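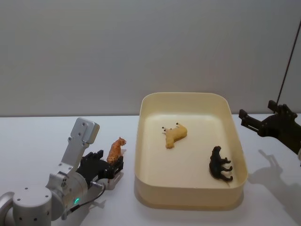

Jun 8, 2026. Tray and figurine work for the Otden nursery set, bench 2. Purpose of today was to settle the storage tray for the small animals and to close the open points on paint and stance before the July batch. The tray now on the white bench is the pale cream one, with rounded corners and a flat bottom, and the inner walls slope gently down to it. I am going to keep that slope. The earlier Gestdale tray had vertical walls and a tight internal corner, and every small figure ended up lying along the edge with one side against the wall, where small fingers could not get round it. Against the cream the orange big cat is the easiest animal in the set to find, even with its striping as faint as it is.

Tray notes

Wall height is on the tall side for a table tray. Shiuli Wanigasekara asked last month for something the children could tip towards themselves without losing the contents, and a low wall will not do that. Tall wall stays. The rim is thin and wants checking for comfort when the tray is carried full. I carried it to the store and back with a full set in it and found no sharp edge, but my hands are not a four-year-old's.

Mass of tray plus full set: 654 g. Tray alone: 293 g. Both on the small balance, zeroed before each reading. The limit in the Otden sheet is for the loaded tray and we are under it with room to spare, so there is no need to thin the floor. I would sooner leave the floor alone in any case, as the Gestdale one drummed when figures were dropped in.

Colour: cream agreed. The white sample was rejected on the grounds that it showed every pencil mark after a morning in the playroom. Batista have the colour reference and will hold it for the whole run. Ask them to confirm in writing.

Figurines

Striping on the big cat is too faint for the card-matching game. The card artwork has strong dark stripes and the figure does not, and two people here matched it to the wrong card when shown it quickly. Options are a darker stripe on the figure or a lighter one on the card. Changing the card is cheaper. Changing the figure is better, and the paint mask is due for replacement anyway. Have written to Drirnus for a price on a new mask.

Stance: the base of the big cat needs another look. On a flat surface it stands. On the playroom mat it goes over to the left if the mat has any ripple in it. The moulding flash on the underside was trimmed by hand on this batch and I suspect the trimming is uneven. Rubbed one down on fine paper on the glass plate, 13 strokes, and it stood on the mat afterwards. One sample proves little. Do five more before changing anything upstream.

Paint adhesion: tape test repeated on the head and the back, cross-cut, tape pulled at a steady rate. No lift on the back. A small flake at one ear. The ear is a thin section and gets handled most, so I would like the primer coat checked there before release. Not yet a failure under the sheet, but close to it.

Order quantity

Shiuli has the first order at 3000 figures in mixed animals. My view is that the split should favour the brighter ones, on the evidence of the playroom sessions, where the grey and brown animals stayed in the tray until last. She would like an even split for the card game. Both cannot be had from the same carton. Left open.

To do

Five more bases on the glass plate, then the mat.
Ear primer – ask Batista what thickness they are aiming for.
Written confirmation of the cream.
Chase Drirnus on the mask price if nothing has come by Thursday.
Rim comfort check with the playroom staff, tray full.
Return the Gestdale tray to the store and mark it superseded.

Balance was reading 1 g high at the end of the day with nothing on the pan. Wiped the pan, zeroed again, and both tray readings came out the same as before. Leaving them as written. Drift to be noted in the balance log.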